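## 4. Recording demonstrations with the hand-held gripper 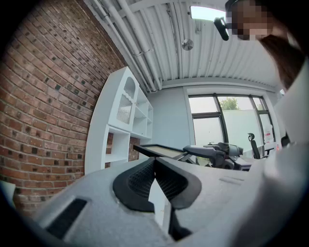

*Figure 4-1. View from the gripper camera at the desk station, with the pads meeting at the tip.*

This section covers the recording part of the Gevine method. You collect demonstrations by hand, without running an arm, and the policy is trained later on the camera view and the gripper path. Read Section 3 (mounting and charging) first. Training is covered in Section 6.

### 4.1 Before you record

1. Start the Stundov recorder on the station computer and wait for the status line to read READY.
2. Plug in the gripper and open a new session. Use your initials and the task name, for example `kek_cupstack`.
3. Wipe the lens with a dry cloth. Do not use alcohol on the lens cover.
4. Squeeze and release the handle 5 times. The width trace on the monitor should return to the same baseline each time. If it drifts, repeat the width calibration in Section 3.4.
5. Check the live view. Both pads must be visible and must meet near the middle of the picture. The dark ring around the edge comes from the fisheye lens and is masked out in processing.

> **Note:** Do not crop or straighten the video yourself. The lens model is applied during processing, and a clip that has been straightened twice will be rejected.

### 4.2 Mapping the room

The tracker needs one mapping pass for each room before it can place the gripper. It works from fixed detail such as brick courses, window bars, shelf edges and ceiling ribs. Blank painted walls give it very little.

1. Hold the gripper at chest height and press **Map**.
2. Walk slowly past the work area, keeping the lens pointed at the desk.
3. Raise the gripper until the ceiling fills the upper part of the view, then lower it again.
4. Finish at the point where you started. Press **Map** a second time to close the pass.
5. Wait for the map score. A score under 2 is good enough to record. Anything higher means you should map again at a slower pace.

Map the room again if a desk or shelf has been moved. Moving a chair does not normally matter.

> **Caution:** If a robot arm is mounted at the station, make sure its power is off and its brakes are set before you reach into its work area. Demonstrations are recorded with the arm idle.

### 4.3 Recording a demonstration

1. Set out the objects for the task using the start card in the session folder.
2. Hold the gripper still for a moment, then press **Record**.
3. Do the task in one smooth motion. Move at about the speed you would expect from the arm.
4. Keep your free hand out of view. It may be used to reset objects between demonstrations only.
5. Press **Record** again when the task is done and the pads are open.
6. Mark the take as Keep or Discard before you start the next one.

Other people may stay in the room. Faces are pixelated when the clip is uploaded, and the tracker ignores most moving regions. Ask them to stay back from the desk all the same, as a person close to the lens can hide a large part of the room.

### 4.4 What we have found so far

The March data set holds 2,126 kept demonstrations, recorded by Boonsong Ratanaporn and Kenza El Khatib on two tasks. The tracker lost its position in 231 further takes, and those were dropped. Nearly all of the losses came from fast wrist turns close to a plain wall.

Policies trained with the room background left in did better on the home desk and worse everywhere else. The current default, Diseo, blurs the background outside the work area during training. It gives up a little on the home desk and holds up better in a new room. We have not tested it on tasks that need both hands.

If you want the older behavior, set `background: keep` in the Nina training file. Do not mix the two settings in one run.

### 4.5 Common problems

**Tracking lost right after Record.** The gripper was moving when the take began. Discard the take and hold still for longer.

**Pads look off center.** The camera mount has slipped. Tighten both screws and redo Section 3.4.

**Bright patch over the objects.** A window or ceiling light is flooding the view. Lock the exposure with the lens pointed at the desk, then start a new session.

**Upload stalls on face blurring.** Leave it running. Long clips with someone standing near the gripper take the most time.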